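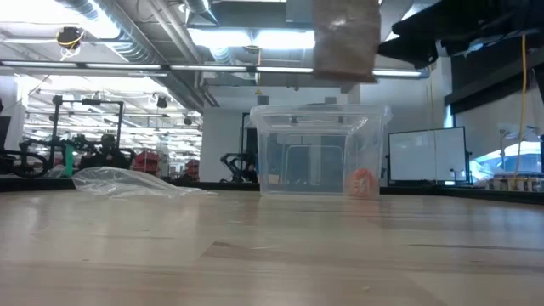

Slide 1: clear tub, timber tabletop

Loose chairs in a car park: speaker notes
Online session, Wednesday, May 27, 2020

(Wait for the chat to settle. Ask people to mute. Say g'day to anyone joining from the coast.)

Right, I've got half an hour and I talk fast, so stick questions in the chat and I'll get to them at the end. I'm going to talk about the Gwynne Street car park in Dristau, which is a small patch of bitumen behind the bakery and the chemist, and how we turned half of it into somewhere people sit. I won't be talking about master plans. If you came for the master plan, the council has a lovely PDF.

Slide 2: the site before

A bit of background for those who don't know Dristau. Main street runs east–west, shops on both sides, and behind the southern row there's the car park. It faces north across the back fences, so in winter it gets sun from mid-morning until the school bus goes past. The main street footpath is in shade that whole time! I walked past it for years on my way to get bread and never once thought of it as a place.

What tipped me over was watching people eat pies in their cars. Lovely sunny day, windows up, engine off, pie on the dash. They were already having lunch there, they just had nowhere to put themselves.

(Pause here, people usually have a car pie story.)

Slide 3: the money

We had 3,000 dollars from a small grants round. I'd asked for more. With that much you can pay for one really nice fixed bench, installed, or you can buy a pile of loose chairs and have change left for paint and a couple of big umbrellas. We bought 20 chairs. Folding, metal, green. The supplier was Wavimholm, who were patient with me about the freight, and they threw in spare feet, the little rubber ones, which I laughed at and have since used every single one of.

Everybody asks about theft so I'll do it now. We lost two over the first summer. One came back. I found it outside the bowls club with a cushion on it and I must say it looked happier there.

Slide 4: why loose

You can go and read the research on movable seating, there's decades of it, and I'll drop the reading list in the chat. What I can add is what I saw from the bakery step. People move a chair even when it doesn't need moving. They'll shift it a hand's width, sit down, and look pleased. Teenagers put them in a ring. Older couples put them side by side facing the sun, and one bloke had his facing the wall every morning for a week (reading, out of the glare, perfectly sensible).

And you learn things! We'd drawn a seating area on the plan right in the middle, under the umbrellas. The chairs kept drifting to the eastern fence. We dragged them back twice before the penny dropped and we moved the umbrellas instead.

Slide 5: the counting

I did promise numbers. We did sit-down counts, clipboard and pencil, over the first four weeks, and got to 1,193 people who stopped and sat. Passing through didn't count. Leaning didn't count either, which caused an argument, and I still reckon leaning should count. We also had 259 paper surveys filled in at the bakery counter. The question that got the best answers was "What would you have been doing otherwise?" Most common reply was sitting in the car.

The traders were nervous about parking, and fair enough. We took out seven bays. I'd suggest you go and talk to every shop before you put down so much as a witch's hat, and go back again after the first week, when they've got something real to grumble about. The chemist wanted one bay kept for people picking up scripts and that was a good call. It's still there, and it's the bit of the layout I'd copy first.
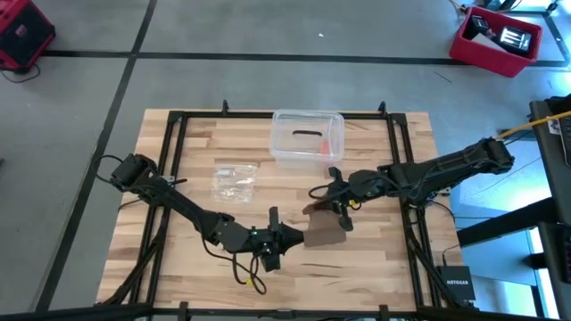 Slide 6: tabletop with a black rail along the far edge, two robot arms

Slide 7: tables, or the thing I got wrong

I was so keen on chairs that I forgot about tables. People balanced coffees on their knees, on the kerb, on the bonnet of the nearest ute. So in the second round we put in one long table, big enough for strangers to share without having to make eye contact. It changed who came. Parents with homework, a knitting group, a pair who play cards and slam them down quite hard.

If I had my time again I'd buy fewer chairs and get the table in on day one. Put that in your notes, it's probably the most useful thing I've got.

Slide 8: Rilludano

Quick detour. Rilludano, up the line from us, tried the same idea on their station forecourt and it didn't take. Same sort of chairs, better paving. But it's windy, there's no food within a five-minute walk, and the chairs were locked away at three. I don't say that to be mean, they were very generous in letting us come and poke around. Their next go is beside the swimming pool and I think it'll fly — hot chips, shade, wet kids, you've got everything.

Slide 9: where it's up to now

The chairs are stacked in the shed at the moment, for reasons you all know. The bays are still closed to cars and the umbrellas are down. We're hoping to get half the chairs out again in July, spaced well apart, with chalk marks on the ground that everyone will ignore by lunchtime.

(If running short of time, skip to questions.)

Things people usually ask, so have these ready:
Who puts the chairs out? The bakery, at opening. They get a small fee, and it's written down.
Insurance? Came under the council's footpath dining policy after a few emails. Start that one early.
Did the council make it permanent? Not yet. The trial's been extended twice.
Where did you get the paint? Ordinary line-marking paint from the depot. Wear old shoes.

Reading list and the blank count sheet go in the chat now. Leave the email address up on screen while people copy it down.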